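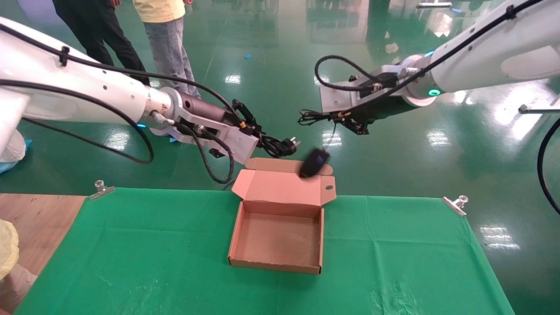 J'avais promis à ma sœur un colis pour décembre, et pas n'importe lequel ! Elle venait de s'installer à Flenmont, au bout de la ligne, dans deux pièces au-dessus d'une mercerie, et elle écrivait des lettres merveilleuses où elle ne demandait jamais rien. Alors je lui envoyais tout. Il me fallait d'abord une boîte, une vraie, en carton brun, de celles dont le couvercle se rabat d'un seul geste et qui tiennent ouvertes toutes seules, le couvercle dressé derrière comme le dossier d'une chaise. Je l'ai posée sur la nappe verte, la grande, celle que je pince au bord de la table avec des attaches en métal pour qu'elle ne glisse pas, et j'ai senti monter cette joie idiote que j'ai depuis l'enfance devant une boîte vide.

J'ai commencé par le thé. Un paquet de chez Isik, 80 sachets, noir et fumé, qui embaumait déjà la cuisine à travers son papier. Puis les chaussettes, roulées bien serré (elle a toujours froid aux pieds, même en juin). Puis le roman d'Østergaard que nous avions lu à deux voix l'hiver de la grande panne, elle les chapitres pairs, moi les impairs. Je l'ai rouvert, évidemment. À la page 197 il y avait encore une miette, et la phrase soulignée au crayon : « Elle rangea la mer dans un tiroir. » J'ai ri toute seule !

Le livre ne passait pas. J'ai tout ressorti, tout étalé sur le vert, recommencé par les bords. Les chaussettes dans les coins, le thé à plat, le livre en travers. Trop haut. Le livre dessous, alors, et le thé debout ? Le couvercle bâillait. J'adore ça, je ne sais pas l'expliquer, ces minutes où l'on tourne les choses dans tous les sens et où le carton répond oui ou non.

Il restait 300 grammes avant le tarif supérieur. J'ai ajouté un pot de confiture de coings, je l'ai enlevé, je l'ai remis enveloppé dans un torchon. Le tube de colle Flovex pour sa théière fêlée a trouvé sa place dans une chaussette.

À 4 heures, la lumière baissait et la boîte fermait. J'ai passé la main sur le dessus, j'ai pris le feutre, j'ai écrit l'adresse en grosses lettres, et c'est en cherchant le ruban adhésif que j'ai vu sa lettre à elle, sous la corbeille à pain, pas encore ouverte.

« Ne m'envoie rien, disait-elle. J'arrive. »

J'ai mis l'eau à chauffer et j'ai ressorti le thé.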